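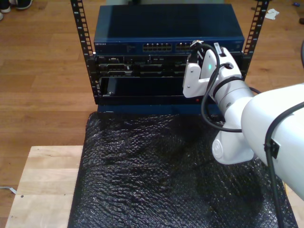

Network switch in a small open-frame rack

Social Media and Match Day Content Assistant, Irley Cricket Club

Irley Cricket Club is looking for a part-time content assistant for the coming season. The job is to run the club's social media accounts on match days and keep the website up to date between games. The season starts in September and the post runs until the final home match.

The club has 34 senior players across 2 men's sides and one women's side, and 159 juniors. Our match page had 578 followers at the end of last season. Most of them are parents, former players and people from Brukeck who used to come to the ground and have since moved away. They want scores, short clips and the team list on time, and last season they often didn't get them.

What you will do

Post the team list by 9 a.m. on match days. Post scores at each break and at the fall of wickets. Cut short clips from the live stream, which is run from the scorers' room at the Bouchard Road end. Write a match report of a few paragraphs the same evening. Answer messages on the accounts and pass anything about fees or selection to the club office. Between matches, update the fixtures page and post birthday and milestone notes for players who have agreed to it.

What we need

You should know the laws of cricket well enough to follow a game without help and to score if the regular scorer is late. You should write clearly and spell names correctly. Basic video editing is needed; we use Hovier for clips and can show you how it works in an afternoon. You do not need to set up or look after the streaming equipment. Anyone working with the junior sides has to pass a background check, and the club pays for it.

Hours and pay

Match days run from 8:30 a.m. to stumps, with lunch and tea provided. Weekday work can be done from home. Pay is by the match, plus an hourly rate for website work. Both rates are in the information sheet, which you can pick up from the clubhouse bar.

How to apply

Send a short letter and one sample match report, on any game you like, to the club office. Students are welcome to apply.

Comments

pavilion_end: Is this open to someone who still plays for the thirds at Brukeck? Our games are mostly away from yours.

Irley CC: Yes, as long as you can make all the home dates.

legbye44: Please can whoever gets it post the tea score. Last year I gave up checking.

mum of two u13s: Does the report have to be cricket, or can my son send a soccer one?

Irley CC: Cricket please.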